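Load-in and ticketing questions, Virnik Hall, January run

trodum_foh
Posted 9 Nov 2024

Has anyone here mixed at Virnik Hall since they changed the main hang? We have two nights there in January with the Olga Seixas band and the tech pack I was sent still lists the old boxes. Capacity on the contract is 1,000 standing. The pack says the PA limit is at the mix position, A-weighted, but gives no averaging time, and I can't set up a show file around a number with no window attached to it.

Also need to know whether the balcony delays are on a separate matrix or fed from the house processor.

subharmonic
House processor. You get left, right, sub and front fill at the stage rack and nothing else. I asked for a separate balcony send last spring and was told no. The delays were timed correctly when I was in, so I left them alone.

The averaging time is 15 minutes. There's a display at the mix position with a running value.

adi_goh
Subs on a separate feed, yes, but check the polarity before doors. When we did the Menon tour the left stack was flipped relative to the right and the low end in the middle of the floor was missing. House tech said it had been like that for a week.

subharmonic
That was the old system. The stacks are gone. It's a center array under the stage lip now.

adi_goh
I was there in September. There were stacks.

subharmonic
Then somebody brought in rental. The house system is a center array. I have the drawing.

trodum_foh
Either way I'll measure it. Thanks both. Second question, for anyone who has toured with support acts there: how tight is the changeover? We have Odard opening, five-piece, own backline, and the schedule I was given allows 20 minutes.

nabila_m
20 is fine if the opener sets up in front of your risers and strikes off stage left. Stage right has no dock access and the wing is narrow. The monitor desk eats most of it. If Odard are carrying a full drum kit, put it on a rolling riser or you will be late.

Wardrobe and dressing rooms are upstairs, one flight, no elevator. We ended up doing quick changes behind the upstage drape and kept all the stage clothes at the hotel until call. 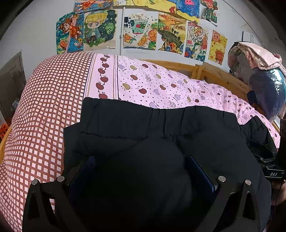
Stage blacks on the bed, elastic waist.

If you do the same, ask for the running light on the upstage left side. It is on the house dimmers and goes out with the blackout unless somebody patches it separately.

trodum_foh
Useful, thank you. I'll add the running light to the advance. Odard's kit is four pieces on a rug, so a rolling riser should be possible if the house owns one.

reuter_mattes
They own one, 8 x 8, and the brakes on it are poor. Bring wedges.

On ticketing, check your guest list allocation. The balcony holds 153 seated and the venue keeps the front row for its own use. Our settlement came up short because those seats were counted as sold on the manifest and as comps on the box office sheet.

dehua_yin
The balcony is 188.

reuter_mattes
153 with the delay position and the camera platform killed. 188 is the full seating plan. Your manifest should show the kills as a separate line. If it doesn't, send it back before the on-sale.

dehua_yin
OK, that matches what I have. Mine was a seated show with no cameras.

I disagree on the 20-minute changeover, though. We lost eight minutes to line check because the house multicore has only one stage box, and both bands were patched into it. Unless the opener has a separate split, ask for 30.

nabila_m
We carried our own stage boxes, so that wasn't a problem for us. With house patch only I'd also want 30.

trodum_foh
We're carrying our own for the headliner only. I'll request 30 and see what comes back. If the curfew is fixed, Odard's set will have to lose a song.

Last thing – does anyone have the current PA drawing as a PDF?

subharmonic
Sent you a message.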